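Mavdale to change recycling pickup starting in February

Households in Mavdale will put paper, cans and cardboard into one bin starting in February, ending the two-bin system the town has used for nine years.

The town council approved the change at its regular meeting in a vote that followed a short public hearing. The new contract goes to Stusberg, the hauler that already collects trash in neighboring Lillport. It covers 1,596 households, including the apartment buildings along the river road that have been using a shared drop-off site.

Under the current system, residents keep paper and cardboard in a blue bin and everything else in a green one. The bins are picked up on alternating weeks, and a missed pickup can mean a month between collections. The public works office said it received 422 calls about recycling last year, most of them from people asking which bin was due.

The new bins are larger and have wheels and a hinged lid. Stusberg will deliver them to each address before the switch, along with a printed calendar. Residents may keep their old bins for other uses or leave them at the curb on the last pickup day under the old contract.

Boxes will need to be flattened before they go in. Cans should be empty and rinsed, and plastic lids should come off and go in separately – the sorting line at the Lillport plant cannot handle a lid that is still attached. Paper labels can stay on.

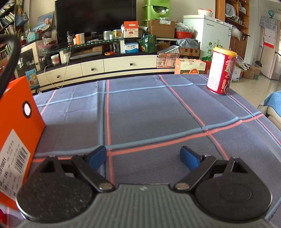 A box and a can with a yellow lid on a table at home. Packaging makes up much of what goes into a household's recycling.

Glass will no longer be collected at the curb. The town plans to put glass containers at the public works yard and in the parking lot behind the library, both open until 8 p.m. The change drew the most comments at the hearing. Several residents said the library lot is already full on weekday afternoons, and one asked whether people who do not drive would be given another option. The council asked the public works office to look into a glass pickup by request and report back in the spring.

Foam trays, plastic bags and anything with a battery in it remain off the list. Bags can be returned at the Ursu grocery store on Main Street, which keeps a collection barrel inside the entrance. Batteries are accepted at the public works yard.

The monthly fee for a single-family home will be $26, the same as under the old contract. Apartment buildings will be billed by the number of bins they use, and owners have been sent a form to say how many they need. The form also asks where the truck can stop, as two of the buildings have driveways too narrow for it.

Pickup will be every other week on the same day as trash. Bins should be at the curb by 6 a.m., with the lid closed and the handle facing the house. Items left beside the bin will not be taken, except during the first month, when crews will pick up extra cardboard if it is tied.

Residents who have not received a bin by the end of the delivery period should call the public works office. A list of accepted items is posted at the town hall and will be printed on the inside of each lid.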